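Questions I get about the Tanodia table plans

Do you sell finished tables?
No, only the plans. I built eight of these for friends before I drew anything up, and my back told me to stop there. The plans are a PDF, and you can print them on ordinary letter paper.

How hard is it for a beginner?
If you can cut a straight line and drill a hole where you meant to, you'll be fine. My first one rocked like a boat and I still ate dinner at it for two years!

What wood should I buy?
Whatever your local yard has that's dry and flat. I like maple and birch because I like a light top, but Pejman Babaei built his out of old pine floorboards and it's nicer than mine (don't tell him I said so). Bring a straightedge and be picky – the people at the yard are used to it.

Does it have to be a wooden base?
Nope. The top doesn't care what's under it or on it, and plenty of folks mix wood with metal. Just leave the screw holes in the brackets a little long so the top can swell and shrink with the seasons. 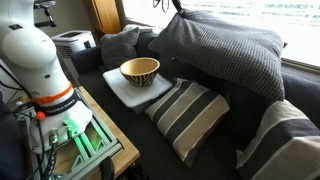 Light wood and gray aluminum together.

What finish do you use?
Hardwax oil, two thin coats, with a day in between. Wipe off more than you think you should. Mine gets a fresh coat every April, when I can have the garage door open.

How much weight will it hold?
I've had nearly 300 pounds on the large one, mostly books during a move. I wouldn't dance on it.

Can I change the size?
Sure, go shorter all you like. If you go longer than the Hetthorpe version, add the middle rail shown on the last page or it will sag.

I lost my download link. Help?
Email me with the name you ordered under and I'll send it again. I do this after work, so give me a day or two.

Last updated September 22, 2020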